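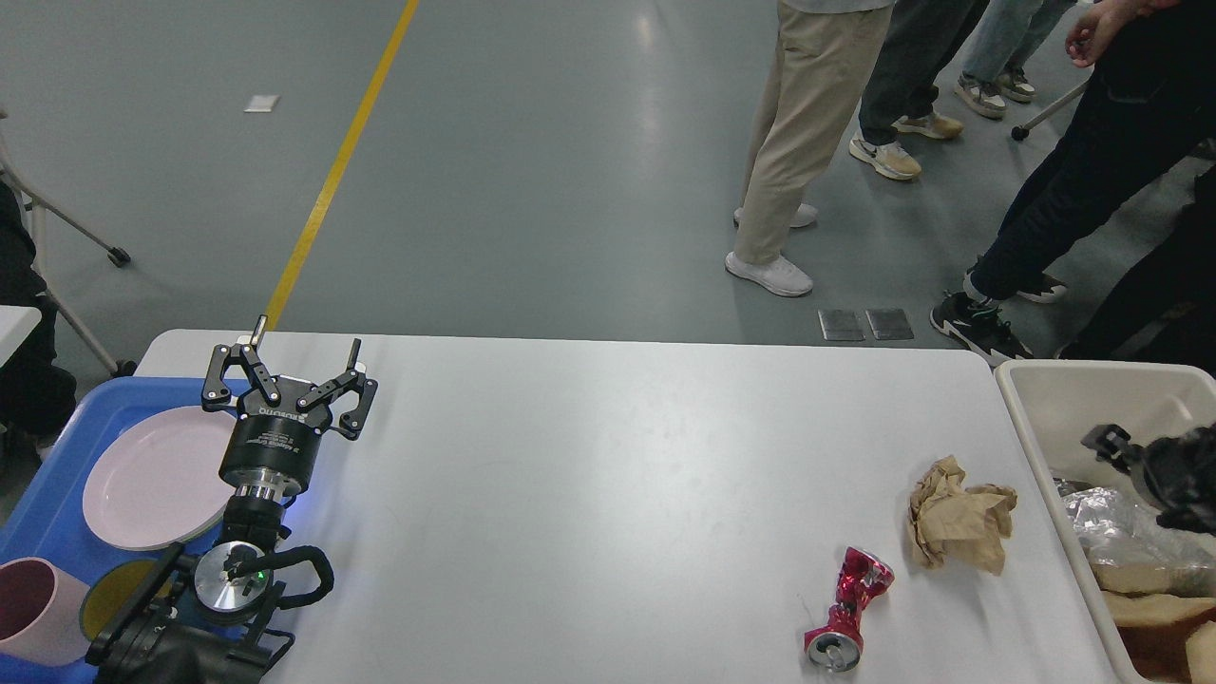 The washing up is the part everyone asks her about first, Su-chen Sin said, and it takes less time than driving to the store for paper plates.

By Sum-yee Lai
May

Sin lives in Werkow, where six streets near the old Gratell mill now share one set of party dishes. The set is plastic, in mixed colors, and it travels from house to house in lidded bins. There are 140 plates and nearly as many cups. A family that wants them for a birthday or a graduation writes its name on a sheet taped inside Sin's garage door and brings everything back clean within two days.

Shared dishes are an old idea. Church halls and lodges kept them for decades, usually heavy china, and lent them out for weddings and funerals. Many of those cupboards were cleared when kitchens were remodeled. Paper and foam were cheap by then, and few people wanted to carry a crate of saucers to the car.

The Werkow set started with a block party on Yen Street that filled 21 trash bags. Sin's brother-in-law had to haul most of them to the dump himself. The next year the neighbors put in $30 a household and bought plates secondhand, which is why hardly any of them match.

Things do go missing. Cups are the worst, because children walk home with them. Forks were dropped from the set after the first summer — people bring their own now, or serve food that doesn't need any. Scratched plates get moved to a separate bin and go out for crafts and potting plants.

Not everyone on the six streets has joined. One couple told me they host once a year and would sooner throw it all out at midnight and go to bed. Sin lent them a stack of bowls last fall anyway. They came back on the second morning, still a little damp, with a jar of pickles on top.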